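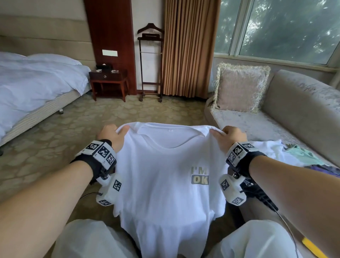 December, back at the dye bench

Cold enough this morning that the tap in the wash corner gave a cough and then nothing, so the first hour went on pouring kettles over the pipe and reading old pages of this book. Which was useful! I'd forgotten we had already tried madder on unscoured cotton back in the spring and written NEVER AGAIN underneath it in pencil. So, scouring first, properly this time.

Weighed out 400 g of cotton, dry weight, a mix of the Manard sheeting offcuts and the odds and ends from the rag box. I know mixing them is bad practice for a test, but I want to see how things behave on the sort of cloth people really bring us on open days, which is never a nice clean bolt of anything. It's old pillowcases and tops that have been through the wash a hundred times with softener. Softener is the enemy, by the way. Everything that has had it on comes out blotchy unless it gets a long scour, and even then I wouldn't promise anybody a flat colour.

Scour: soda ash and a squirt of the plain soap, big steel pot, kept at a simmer for the whole of the morning radio programme and a bit over. The water went the colour of weak tea, as it always does, and I poured it off and did it again. Second water was much paler. Rinsed three times, the last one warm so my hands would forgive me.

Tannin next. I used the gallnut powder from the Dindon tub instead of the sumac because the sumac has gone lumpy and smells like a shed. Note for whoever orders next: it wants a lid that closes. The gallnut went into solution with hardly any stirring, cloth in, lid on, left it alone through lunch. I did poke it once. All right, twice.

Then the mordant, and now I have a grumble. The recipe card pinned over the sink says aluminium acetate at one strength and the card in the drawer says another, and both are in my handwriting. I went with the drawer one (it's newer, it has the tea ring on it). If today's reds turn out better than the spring ones I'll throw the sink card away, and if they don't I'll throw both away and start from the book. Into the mordant bath at hand-hot, moved about a lot in the first half hour, then left.

Madder while that was going on. 300 g of the chopped root from the Atanasov sack, rinsed in cold water first to get rid of the worst of the yellow-brown. I've gone back and forth on this rinse for years. Some people keep the first water and dye with it separately, and you do get a pleasant peachy colour, but I only have so many buckets and they were all full. Down the drain it went. Soaked the root in hot water, then drained it and topped the pot up with 2,550 ml of fresh for the strong extraction before letting it down to a proper bath. Yes, that is a silly number. The good jug is cracked at the top so I filled to the crack and measured afterwards, and at least I wrote it down.

Added a pinch of chalk, our water being as soft as it is. The change when the chalk goes in is still my favourite bit of the whole job, it swings from rusty to proper red in the time it takes to find the spoon. Temperature matters more than anything after that. I sat next to it with the thermometer and kept it under 65, and every time it crept up I slid the pot half off the ring. Last time I wandered off to answer the phone, it nearly boiled, and we got brown. A decent brown! But brown.

Cloth in at ten past two. Turned it every few minutes for the first hour and then every now and again when I remembered.

Things noticed while turning:

The sheeting took the colour first and took it evenly. No surprise, it has never had anything done to it.

The jersey bits lag behind and then catch up all at once. They also float, trapping air in the folds, so the tops of the folds stay pale if you aren't at it constantly. A plate on top helps but then you get a plate-shaped mark. I tried the old muslin bag of marbles and that was better.

Neck ribbing goes darker than the body it's attached to. I'd guess the yarn is different or it's simply thicker there, I've never got to the bottom of it.

Stitching stays stubbornly white where it's polyester. Some people love this and some bring the thing back. We ought to say so on the open day sheet, in large letters.

Printed tops are their own problem. The plasticky kind of print just sits there and ignores the dye, so the colour has to be chosen to get along with whatever is already on the chest. Care labels ignore it too, mostly.

Pulled a test strip at four and another at five. The later one is deeper but not by as much as an extra hour of gas deserves. I'd stop at two hours next time and put the cloth to cool in the pot overnight with the lid on, which costs nothing. Have left the main lot in to do precisely that.

While it cooled I had a go with the weld. 260 g, chopped stalks and all, in the small pot. This is from the Grukavetti bundle that has been hanging by the window since the summer, so I expected it to be tired, and it isn't in the least. Bright, almost rude yellow on the test strip with a bit of chalk, and a sad khaki once I dipped the end in the iron jar. Lovely sad khaki though, the olive sort, and I want more of it. Only a quick dip, mind. Strip three stayed in the iron while I swept the floor and it's practically mud, and feels a bit harsh as well.

Kept the weld bath, labelled, on the back step with a brick on the lid. It should be fine for a few days in this weather if the frost doesn't split the bucket.

Jobs for next time:
Rinse and dry the madder lot, soap half of it and leave the other half unsoaped for comparison.
Light test, strips in the south window under card. Use the thick card, the cereal box let light through.
New jug.
Sort out which mordant card is telling the truth.
Find the second pair of long gloves. One of mine has a hole at the thumb and I now have a thumb the colour of a brick.
Gallnut is down to the last third, sumac needs replacing altogether.

Gas off at the wall, checked it. Tap left dripping on purpose, please don't tighten it until the cold has passed.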